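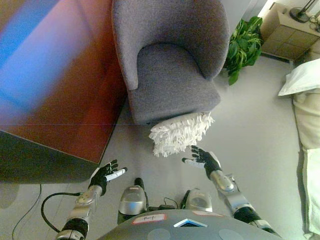
Noemi Abernathy wrote to say that a gray chair with a flecked weave hides dust better than any other, and that she went over hers every July whether it looked dirty or not. She would start with the seat, then the arms, and leave the floor for last. Most of us at Holloway do it the same way now.

The room has an upholstered armchair and a large reddish-brown piece with a glossy finish, and both collect more dust than you would expect. Click any picture for the larger size.

The armchair and the floor

A white, shaggy head on the floor, just in front of the seat cushion. The long strands are good for getting along the front of a chair and in under low furniture. Loose grit should be swept up first - it scratches a polished floor if it gets dragged around.

Something white and fluffy in hand

Ragged, feathery strips, with a few thin dark streaks through them. For glossy wood we use a light touch and go with the grain, then turn to a clean side for the second pass.

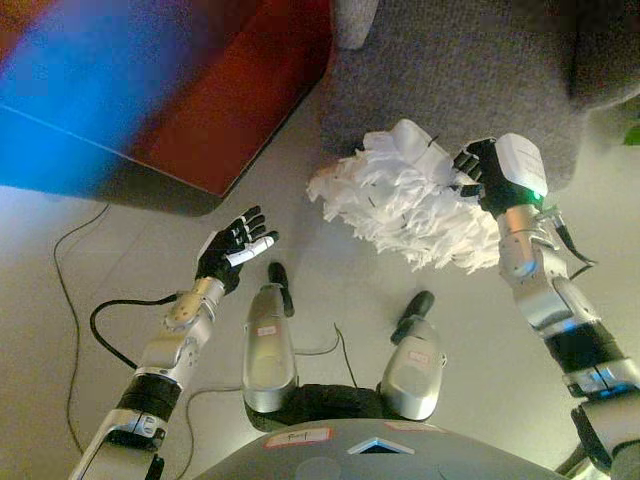
Still to come

The hallway and the 2 bedrooms will be added when they are finished. Older pages are under Hastden, including the 13 photos of the front porch. Page last changed March 26, 2023.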